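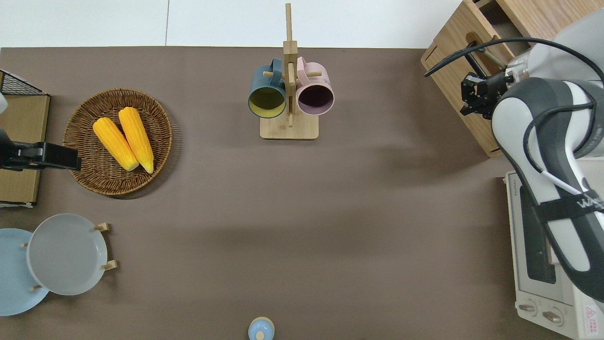 What did we spend all of Friday on? Corn, mostly, and then the mugs, and then corn again.

The task this week is two ears of corn out of the wicker basket and both mugs off the tree, no human hands. Ramiro wrote it on the whiteboard in April as the "warm-up," and the word is still up there, which I take personally.

Benito drove first. He is good in the way that people who grew up on video games are good, and he lets you know it by humming. Seon-mi Myung logged, I called out resets, and Ju-won sat on the floor with the laptop asking why the left arm lags the right. It doesn't always. It does when Ju-won is watching.

We need 200 clean runs before the Cistwood meet and we have 248, so that sounds fine until you read the word clean. Seon-mi Ki went through them last night and threw out every one where somebody bumped the table, which was a lot of them, and most of those were mine. She was very nice about it. She sent me a spreadsheet.

The mugs are the part I dread. Coming in from below works better than coming in from the side, at least for me, but the handle has to lift before it slides, and my wrists want to do both at once. Benito says to breathe out on the lift. I tried it for 5 runs and got 3 on the dark teal mug, then went for the pink one feeling like a professional and dragged the whole tree along with it. Logged as "operator error." Seon-mi Myung types that very fast now.

Ramiro wants us to add the plates next week. There was a silence. Then Ju-won asked if the plates were also a warm-up, and Ramiro said he'd think about it, and went to get his coat.

Stayed until around 8 relabeling files, as the folder from Tuesday's session was called "new new final." Also mine. Need to ask Benito for the calibration notes, and bring my own chair cushion.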